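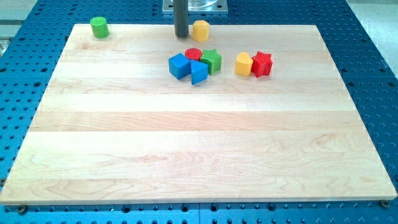 보도자료 제11호 · 2쪽

클룰텐 목공도서관, 7월 스킷뷔에 문 연다
나무 견본을 책처럼 빌려 보고, 옛 작업 노트도 함께 읽는 공간

4월 7일 화요일 | 글 플로르 발데라마(클룰텐 홍보 담당)

클룰텐이 오는 7월 스킷뷔의 옛 우체국 건물에 목공도서관을 연다. 목재 견본과 가구 도면, 동네 목수들이 남긴 작업 노트를 한자리에 모아 누구나 꺼내 보고 빌려 갈 수 있게 한 곳이다. 준비를 시작한 지 3년 만에 드디어 개관 소식을 전하게 되어 무척 기쁘다!

도서관은 2개 층으로 이루어진다. 1층에는 견본 서가와 열람 탁자, 대출대가 들어가고 2층은 도면실과 강의실로 쓴다. 견본은 수종별로 꽂혀 있으며 단풍나무, 물푸레나무, 참나무, 호두나무, 느릅나무처럼 실내 가구에 많이 쓰이는 나무부터 시작한다. 같은 단풍나무라도 결이 곧은 것과 무늬가 소용돌이치는 것, 옹이가 남은 것을 나란히 두었다. 직접 들어 보고 손톱으로 눌러 보고, 창가로 가져가 빛에 비춰 봐도 된다. 견본마다 벌채 지역과 건조 방식, 켠 방향을 적은 카드가 한 장씩 붙는다.

견본의 상당수는 브라우어 제재소가 내주었다. 브라우어는 판재를 켜고 남은 자투리를 오랫동안 창고에 모아 왔는데, 지난겨울 이를 분류해 도서관으로 옮기는 작업을 함께했다. 제재소의 무네르 아와드 작업장은 "손님들이 창고에 들어오면 늘 자투리 더미 앞에서 한참을 서 있었다. 그걸 제대로 펼쳐 놓을 자리가 생겼으니 나부터 구경하러 갈 생각"이라고 전했다.

작업 노트 서가는 준비팀이 특히 아끼는 곳이다. 은퇴한 목수와 가구 수리점, 악기 공방에서 기증한 노트에는 치수와 견적, 실패한 접합 방법, 손님 이름 옆에 그려 넣은 의자 다리 모양까지 빼곡하다. 어떤 노트는 절반이 날씨 이야기다. 장마철에 서랍이 뻑뻑해진 집을 차례로 돌며 고친 기록이 있는가 하면, 아교를 끓이다 태운 날의 짧은 한탄도 있다. 원본은 2층에서 열람하고 복사본은 집으로 가져갈 수 있다. 글씨를 알아보기 어려운 노트는 베스나 네델코비치 기록 담당이 옮겨 적은 글을 함께 비치한다.

네델코비치 담당은 "처음에는 도면만 받을 계획이었다. 그런데 도면 사이에 끼어 있던 메모가 너무 재미있어서 결국 전부 받기로 했다"며 "지금도 새 상자가 도착하면 퇴근이 늦어진다"고 웃었다.

대출은 견본과 도면 복사본을 합쳐 한 번에 11점까지, 기간은 30일이다. 벽이나 바닥 색과 맞춰 보려는 이들이 많을 것으로 보고 견본 대출 기간을 도면과 똑같이 잡았다. 연장은 전화나 대출대에서 신청하면 된다. 대출증 발급은 무료이며 클룰텐에 살지 않아도 만들 수 있다.

개관에 맞춰 강좌 '프룰론'도 시작한다. 프룰론은 집에 있는 가구를 오래 쓰려는 사람을 위한 저녁 수업으로, 흔들리는 의자 다리 다시 맞추기, 오일 마감 손질하기, 뒤틀린 상판 살펴보기 등을 다룬다. 첫 학기 강사는 가구 수리 경력이 긴 난타나 푸통과 파드 다르위시가 맡는다. 푸통 강사의 첫 시간은 의자다. 수강생은 집에서 흔들리는 의자를 하나씩 들고 오면 된다. 등받이가 있어도 없어도 좋고, 식탁 의자든 아이 의자든 상관없다.

다르위시 강사는 마감 수업을 준비하면서 도서관 견본에 여러 가지 오일과 왁스를 발라 비교판을 만들고 있다. 그는 "같은 오일도 물푸레와 호두 위에서 색이 전혀 다르게 올라온다. 글로 읽으면 지루한데 눈앞에 놓고 보면 다들 말이 많아진다"고 했다. 비교판은 강좌가 끝난 뒤 1층 서가에 그대로 남겨 두어 수강하지 않은 방문객도 볼 수 있다.

어린이를 위한 자리도 있다. 1층 창가의 낮은 탁자에는 모서리를 둥글게 다듬은 나뭇조각과 냄새 맡기 상자, 나이테 탁본용 종이를 둔다. 탁본은 가져가도 되고 벽에 붙여 두고 가도 된다. 보호자가 함께 앉을 수 있도록 긴 의자도 놓는다.

개관 주간에는 네델코비치 담당과 함께 작업 노트를 소리 내어 읽는 저녁 모임, 브라우어 제재소 견학, 가구 도면 그리기 시간이 이어진다. 제재소 견학은 끈이 있는 신발과 긴 바지 차림으로 참여해야 하며 신청은 6월부터 스킷뷔 안내대에서 받는다. 나머지 행사는 신청 없이 오면 된다.

작업 노트와 도면 기증은 개관 뒤에도 계속 받는다. 표지가 떨어졌거나 쪽이 빠진 것도 괜찮다. 무거운 상자는 기록 담당이 직접 찾아가 받으니 미리 연락해 주기 바란다. 견본 기증은 한쪽 면이 다듬어진 마른 나무에 한하며, 수종을 모르더라도 가져오면 대출대에서 함께 찾아본다.

취재 문의: 클룰텐 홍보 담당 플로르 발데라마
인터뷰와 개관 전 내부 취재는 사전 협의 후 가능

클룰텐 소식지를 이메일로 받아 보세요. 구독은 언제든지 해지할 수 있습니다.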